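The seed library is open again, and this year it has its own cabinet

If you came by the Pelcombe branch in March and found a cardboard box of envelopes on the returns desk with a rubber band around it, I'm sorry, and also thank you for digging through it so patiently. Those days are over! The seed library now has a proper card-catalog cabinet by the big window, every drawer has a label, and as of this month you can borrow from it any time the branch is open.

For anyone new: you take up to three packets per visit, you grow what's in them, and in the fall you bring some seed back if you can. If you can't, come anyway. Slugs happen. Last year we handed out 783 packets, and the part I love is how many came back in the fall with notes tucked inside. One bean envelope had a whole page about a trellis made from an old crib.

**What's in the drawers**

Tomatoes first, as always. We have 24 kinds, and I'd like to make a case for the little ones. Cherry types forgive you for so much - skipped watering, a late start, a pot that's really too small - and they keep going until frost. If you want a big slicer, start it now, tonight if you have a sunny sill, and give it the warmest wall you've got.

Beans are the drawer I would send every beginner to. They're big enough for small fingers to handle, they come up fast, and saving the seed is as easy as forgetting to pick a few pods. The pole bean we call Irkville (it came to us from a family out on the Irkville road, and we never did learn its real name) is back after a year off. It has purple streaks on the pod and it climbs like mad. Please, please bring some of these back in October, we are down to the last jar.

There are also lettuces, kale, two kinds of winter squash, dill, cilantro, calendula, and a lot of sunflowers.

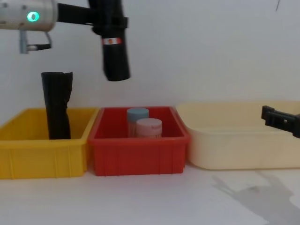 Labels are the thing I want to talk about most, because unlabeled envelopes were our biggest headache last fall. We had a whole stack of mystery squash, and squash cross so freely that even a good guess isn't much help. So when you save seed, write the plant, the variety, the month you picked it, and your part of town. Do it the same day. A narrow band of tape wrapped around the container works nicely, much like the label around that black tube, and it stays readable as you turn a jar in your hand. Pencil lasts longer than most pens, by the way. I have pencil labels in my own shed that have been through several summers of sun, while the ones I did in marker have faded to nothing.

Dry your seed well before you put a lid on it. Spread it on a plate, somewhere airy and out of the sun, and give it a stir when you walk past. Beans are ready when they shatter under a hammer and don't squash. Lettuce and dill can go in a paper bag, heads down, until they rattle. Tomatoes want a bit more fuss: squeeze the pulp into a jar with a splash of water, leave it for a few days until it smells awful, then rinse and dry. Your family will complain. Put it on the porch.

**Seed-cleaning evening**

Nayeli Cárdenas is coming back to run a hands-on evening in the community room at 6:30 p.m., and I could not be happier about it. Her session last year on winnowing was the most fun I've had with a box fan. This time she's bringing the screens she uses at Korico, the market garden north of town, and she'll show how to get from a bag of crumbly dry flower heads to clean seed without losing half of it on the floor.

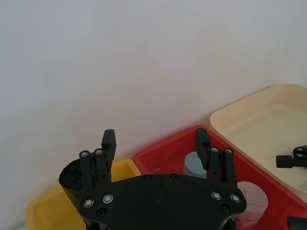
Bring anything you have sitting around from last year, even if it's a mess. Chaff, stems, whole pods, all of it. We'll supply bowls, envelopes and pencils. Kids are welcome, and there will be a table where they can fold their own packets out of old catalog pages. Sign up at the desk or call the branch, as the room fills up fast.

**A request about the Pelletier plot**

The demonstration bed beside the Pelletier Street parking lot is dug over and ready for peas, and we're short of hands for watering once it warms up. It takes 20 minutes, mornings are best, and the hose reaches everywhere except the far corner, where you'll need the can. Whoever waters gets first pick of the peas! I'm told this is a bribe. It is a very good one, though - last year's snap peas barely made it to the sidewalk.

The sign-up sheet is taped to the side of the new cabinet. If a drawer sticks, lift it a little as you pull. The kale drawer is the worst of them.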